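4.2 Keepsakes and the memory of arrival

When we began our visits to the old resort towns of Rellutham and Batano, we expected people to talk mostly about the posters that had brought them there, or brought their parents there, and a good many of them did. What surprised us, and pleased us too, was how often the talk wandered off to the small printed things that came with the stay - luggage labels, matchbooks, breakfast menus, the paper sleeve around a room key. Of the 829 items in the Escobedo collection, 300 are of this kind, and until now they have hardly been studied at all.

We would like to suggest, gently, that these pieces carried on the work the poster had started. A traveler might look at a poster for a minute on a station platform, but a luggage label went home on the suitcase and stayed in the family for years. The lettering on the Batano labels follows the town's posters very closely, right down to the slanted capital B, and we take this as a sign that one print shop handled both.

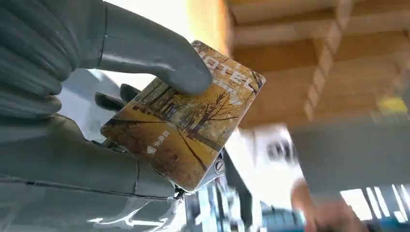
Figure 7. Hotel key card.

Rellutham is a harder case, and we have gone back and forth on it more than once. Its hotels changed hands often, and only 2 of them kept the same colors from one owner to the next. Even so, the labels share a fondness for open water and evening light, and we return to that shared taste in the next section.

Related articles
Sun, Sea and Lithography: The Grudari Line Posters
Luggage Labels as Family Records
Who Printed the Resort Menus?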